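Stallcombe Cricket Club scoring support
Ticket: Batting averages wrong after import
Product: Skilleta (scorebook and player stats)
Opened by: Huiling Yu, club statistician
Assigned to: Yutong Hou
Status: Open, waiting on vendor
Opened: 24/02/2020

Huiling Yu wrote:

The career page for our opening bat, Deng, shows 2,673 runs. My own ledger says 2,571. I've been keeping the ledger by hand for longer than Skilleta has existed and I trust it more, so please don't start by telling me to check my addition. I checked it. Then I checked it from the back page forward.

His average has gone up as a result, and he's now listed above two players he has never been above. One of them has noticed.

The page was right before the import in December. I know because I printed it for the annual dinner. Everything on the printout agrees with the ledger, including the not outs.

Yutong Hou wrote:

Thanks for the detail. The December import merged the old Cindell scorebook files into Skilleta. The release note says "duplicate innings are detected and removed automatically." Can you try these first:

1. Open Deng's career page, go to Settings, press Rebuild Totals.
2. Log out and back in.
3. Tell me what the runs column says.

Huiling Yu wrote:

Did all of that. It says 2,673. I'd have been surprised if it said anything else. Logging out and in has never fixed a sum in my experience.

Also, the release note says duplicates are detected automatically. Detected how? If it compares dates, our second eleven played two matches on one day last summer, one at home and one a few miles off, and both are real.

Yutong Hou wrote:

Fair question. According to the vendor it compares date, opponent and score. I haven't seen the code so I can only repeat what they say.

The difference between your figures is 102. Is there an innings of 102 in the ledger? That would be the easy answer.

Huiling Yu wrote:

There is no innings of 102. He has never made a hundred for us, and if he had, we would all have heard about it many times. His best is 87.

So it has to be more than one innings counted twice, or somebody else's runs credited to him. I lean toward the second. We had another Deng, his cousin, who played a short spell in the middle order and bowled a bit of off spin. The old Cindell files only stored a surname and an initial, and they share the initial.

Yutong Hou wrote:

That sounds likely. I pulled the raw import log. It lists 526 innings brought over for the whole club and zero conflicts. Zero looks wrong to me for a club with two players under the same name.

Please open the cousin's page and tell me what it shows.

Huiling Yu wrote:

The cousin doesn't have a page. He had one in December. If I search the surname I get one result.

I'm not impressed by "zero conflicts." A program that puts two men together and then reports no trouble isn't checking for trouble.

Yutong Hou wrote:

Agreed. Your ledger has the cousin on how many runs?

Huiling Yu wrote:

102. Eight innings, one not out. I should have looked there first, but I was hunting for a big score because that was the suggestion.

Yutong Hou wrote:

My mistake, sorry. That settles where the runs came from. It doesn't tell us how to get them back out. The vendor's help page suggests Split Player, under Tools. Please make a backup before using it.

Huiling Yu wrote:

Backup made, and I copied it to a second drive as well. Split Player asks me to tick the innings to move. It shows the date and the runs but not the batting position, so I went through with the ledger open beside the keyboard and ticked eight.
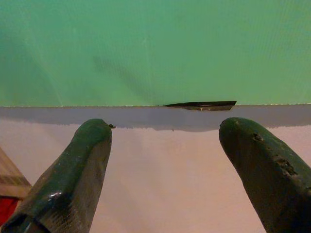

I pressed Split. It said "Completed successfully." The runs column then read 2,571, which is correct. I was ready to be pleased for as long as it took to look at the next column. The average is still the inflated one. It hasn't moved by a single decimal place.

Yutong Hou wrote:

Could the page be showing a saved copy? Try Rebuild Totals again now that the split is done.

Huiling Yu wrote:

Tried it twice. Runs correct, innings correct, average wrong. I worked out what it must be doing. It takes the new runs and divides by the new innings, less not outs, but the not outs still include the cousin's one. So it's dividing by one too few. The cousin's new page has him with no not outs at all, and he was left on 14 when we declared against the railway side. It's in the ledger in ink.

Yutong Hou wrote:

I repeated your steps on a test club with made-up players and got the same fault. The runs move across and the not-out flag stays behind. I've passed that to the vendor with both sets of steps. Their first reply was that the issue is fixed in the next version.

Huiling Yu wrote:

Is it fixed, or do they expect it to be fixed? They said the same about the bowling figures before the import, and maiden overs are still being lost if the over contains a leg bye.

Yutong Hou wrote:

I asked them that. They haven't confirmed it has been tested against a split player. I'd rather leave this open until I can run it myself.

In the meantime you can correct the not out by hand: open the match, choose Edit Dismissal, set the cousin to Not Out and save. Then do the same on the other Deng's page if an extra entry shows up there.

Huiling Yu wrote:

The cousin's entry saved. The other page won't let me edit it because the match "does not belong to this player." It's still counting a not out from a match it says he didn't play in.

I'll leave it alone before I make it worse. For the club website I'm going to use the ledger figures with a note saying so. Selection meets before the season starts and I don't want anyone picking a batting order off that page.

Please also log the leg bye problem as its own ticket. I don't want it closed along with this one.

Yutong Hou wrote:

Logged separately and linked to this one. I've marked both as confirmed on our side. Please keep the backup until the new version has been checked.

Huiling Yu wrote:

I'm keeping the backup and the ledger.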